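4.2 Guest reviews and repeat bookings

Listings came from Perkside, a short-stay site for lake and cabin rentals. We kept 1,065 reviews across 56 homes, all with at least one full season of bookings. Coding was done by hand (Asante and Polák), using the 6 topics from Section 3 - host replies, cleaning, beds, kitchen, outdoor space, check-in. Disagreements settled by talking it over, no third coder.

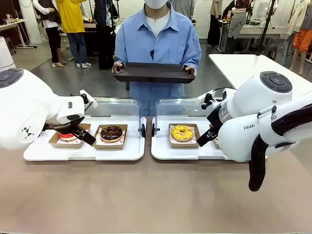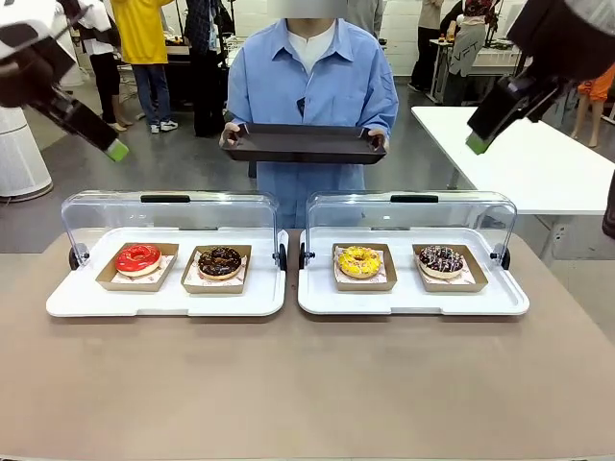
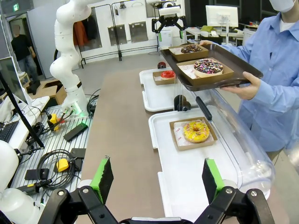
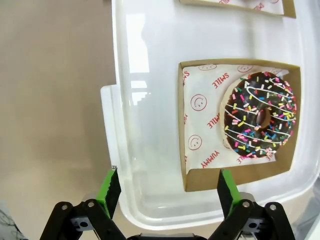
Figure 3. Donuts in cardboard boxes (first, third and fourth panels); person holding a brown serving tray (second panel).

Host replies came up most in homes with repeat guests. Cleaning next. Outdoor space was praised often but did not seem to matter much for coming back, wich we did not expect. One problem: guests who stay twice tend to write a shorter second review, or none. So repeat stays are under-counted in the text data. Booking records from Orura would fix this, not availible to us at time of writing. Reviews left in December were kept in, even where the dock or deck was closed for the winter - see Section 5.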